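Nathalie Nijs

Several people asked me to write down what I learned about herringbone wood floors, after I complained about mine here for most of the winter. I will do it as a thread. I am not a floor person by profession, I am only a person who had one installed and read too much before it.

First, the words. Herringbone is made of rectangular blocks, and the end of one block meets the side of the next one. Chevron is the pattern where the ends are cut at an angle and the points meet in a straight line. In my first language we use almost the same word for both, so I ordered a sample of the wrong one and waited two weeks for it.

The direction of the pattern matters more than the color, in my opinion. The "arrows" pull your eye along. Most people let them run from the door to the window. If the room is narrow, you can turn them across and it feels wider, but then the hallway does not continue nicely into it.

Please look at it dry before anything is glued. Ask the installer to put down a few rows with no glue, then go out, close the door, and come in again like a guest. I changed my mind when I did this. Akosua Gbeho, who laid our floor, was very patient and moved it all by hand.

About the start line: herringbone does not begin at the wall. It begins in the middle, from a line they snap with chalk, and the walls get what is left over. Our walls are not parallel (which old building has this?) so the left side has bigger cut pieces than the right side. Today I see it only when I vacuum.

Order extra. The cuts at the edges eat a lot of wood. The shop, Gunawan, had warned me and I thought they wanted to sell more. We ran out in the last corner and I paid 191 dollars for one more box with delivery. The new box was from another batch and a little more yellow, so it went under the bookcase.

The floor below the floor. I did not know this was a subject. Ours was uneven by up to 5 millimeters and with small blocks you feel each bump, because a short block cannot bend over it as a long plank does. The leveling cost us extra days and it was the most boring money I ever spent. I would spend it again.

Also the boxes must stand open in the room before the work so the wood gets used to the air. Ours stood for six days. My neighbor skipped this in November with the heating on and had gaps you could put a coin in. They closed a little by summer.

Oil or lacquer? This is the question I get the most.

Lacquer is a layer on the top. Easy to wipe, more shiny, and when it is scratched deeply you have to sand a big part. Oil goes into the wood. It wants more care, but you can repair one small place yourself on a bad evening with a cloth. We took oil, from Drolow, the matte one. I like how it feels with bare feet.

Two thin coats are better than a thick one. Wipe off what the wood does not drink. I left a puddle near the heater and it stayed sticky for so long that I put a chair over it.

And the used oil cloths, please be serious about them. They can heat up and start to burn alone when they lie in a ball. Spread them flat outside to dry, or put them in a metal can with water and a lid. It is written on the tin in small letters and I think it should be in big letters.

Work corners need their own thinking. A desk stays in one place for years, and the wood next to it changes color with the light while the wood under the feet of the desk does not. I move mine by the width of a hand every spring. Also the pattern is never parallel to the desk, so you can put the desk on a diagonal without it looking like a mistake. 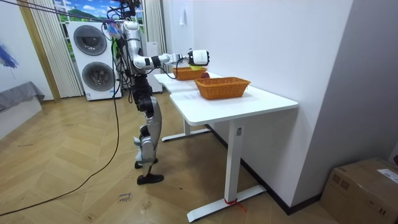
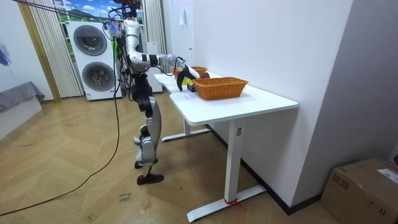
Herringbone wood with a white desk on it, both times. I like the two together.

Chairs with wheels: change the wheels. The hard ones that come with the chair are made for carpet. Soft rubber ones cost little and you pull out the old wheels by hand. I bought mine from Vutell and they fit, but measure the pin before you order.

I do not love the clear plastic mats. Sand goes under them and then it works like sandpaper each time you roll. If you want a mat, take it up once a week and sweep. A thin wool rug was better for me, only it walks away slowly toward the door.

Felt pads under everything else. The glued ones fall off in the warm months. The ones with a small nail stay, if your furniture is wood and you are allowed to hit it with a hammer.

Cleaning. Vacuum with the soft brush, go along the blocks and then across, because the dust sits in the small joints. Mop almost dry. When I say almost dry, I mean that the floor should be dry again before you have put away the bucket.

Never steam. I did it in my old apartment — one time, on a floor that was not mine — and the edges of the blocks went up like small boats. I lost part of my deposit and I am still a little ashamed.

Squeaks: herringbone that is fully glued does not squeak much. Ours has one place in front of the kitchen which says "tick" when it is cold. Akosua says she can inject glue there. I have not called her yet. I am used to it.

Someone asked if the pattern becomes tiring. For me, no. The first month I saw only the pattern and every small mistake in it. Then it became a floor. My sister says the opposite, she gets dizzy if she looks down while on the phone.

Another question was whether the click type (Gunlow and similar) is a good choice for renters. I walked on it at the shop only. It goes down fast and you can take it with you, but you need left blocks and right blocks, and they are packed separately. Check that you have the same number of both before the delivery man drives away.

I will add photos of the hallway border when the baseboards are painted. The paint is bought, and the brush too.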